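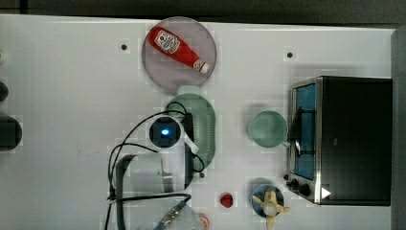
*Photo: Robel Kumsa / Loltwood*

# Loltwood Prakeo work table, white top

The Prakeo is a fixed-height work table for kitchens, classrooms, packing rooms and workshops. It ships flat in one carton and goes together with the hex key in the hardware bag. The top is white on both faces, so it can be turned over when the first side wears out.

Item number 1349. Price: $200, legs included. Casters are sold separately.

## What's in the carton

- One table top, white
- Four steel legs with leveling feet
- Two side rails and one back rail
- Hardware bag with hex key
- Printed instructions

## Size and weight

| | |
|---|---|
| Length | 52 in |
| Depth | 30 in |
| Height | 34 in, feet fully in |
| Height adjustment | up to 1 in at each foot |
| Carton weight | 61 lb |
| Leg finish | gray powder coat |

The Assefa table uses the same legs with a shorter top. Rails from one will not fit the other.

## Assembly

Lay the top on a blanket or on the flattened carton. Bolt the side rails on first and leave them finger-tight. Add the back rail, then the legs, and tighten everything once all four legs are standing straight. Two people should turn the table over. Picking it up by one leg can bend the bracket.

Check the bolts again after the first week of use, and after any move to another room.

If the floor is uneven, turn the leveling feet by hand until the table stops rocking. The feet can mark soft vinyl flooring – use felt or rubber cups under them.

## Care

Wipe the top with a damp cloth and dish soap. Ketchup, mustard, coffee and beet juice come off if you get to them the same day. For older stains, leave a paste of baking soda and water on the spot for ten minutes and wipe again. Do not use scouring powder, steel wool or undiluted bleach.

The top is not a cutting board. Knives will leave lines that collect dirt. Use a trivet under anything that has come off a burner or out of an oven.

Keep standing water away from the edges. The edge banding is glued, and it will lift in time if it stays wet.

## Changes to this model

Tables made since April have thicker back rails and longer rail bolts. The older bolts are too short for the new rail, so please tell us which version you have when you order spare hardware. The version letter is on a sticker under the top, near the back rail. Letter B is the older rail and letter C is the current one.

## Spare parts and accessories

- Hardware bag, version B or C – $9
- Leveling feet, set of four – $12
- Caster set, two locking – $38
- Replacement top, white – $95

Casters raise the table by 3 inches and replace the leveling feet. We don't recommend them with a bench vise or a floor-standing mixer clamped to the table.

## Shipping and returns

Orders leave our Dravumen warehouse within two business days. Unopened cartons can be returned within 30 days. If a top arrives chipped, keep the packaging and send a picture of the damage and the carton label to Tülin Çetinkaya in customer service. We will replace the damaged piece and leave the rest of the table with you.

Page updated 29 September 2021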